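Ticket 221 – Handheld gripper loses tracking during open day demo
Site: Birnside office
Opened: Jul 11, 2024
Priority: normal
Status: monitoring

Reported: During the second visitor session, the right handheld gripper dropped out of the Clerkel recorder three times. Left gripper and headset stayed connected. The recorder log shows "pose timeout, 3,000 ms" each time. No data lost on the left channel.

Checked so far: restarted the recorder, swapped USB ports, reran marker calibration. Calibration passed. Dropout came back after 90 seconds with visitors trying the pair at the bench.

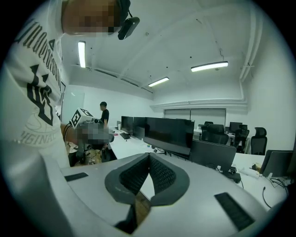
Swapped the right cable for a spare from the Viklund kit and ran for 30 minutes with no timeout. Put the old cable back – first timeout within one session. Fault follows the cable, so the gripper stays in service.

Workaround for the remaining sessions: spare cable only, and pause recording before handing the pair to the next visitor.

Update: Fultia support asked for the recorder log and the firmware version. Both sent. Old cable tagged and set aside for return. Keep open until the replacement arrives.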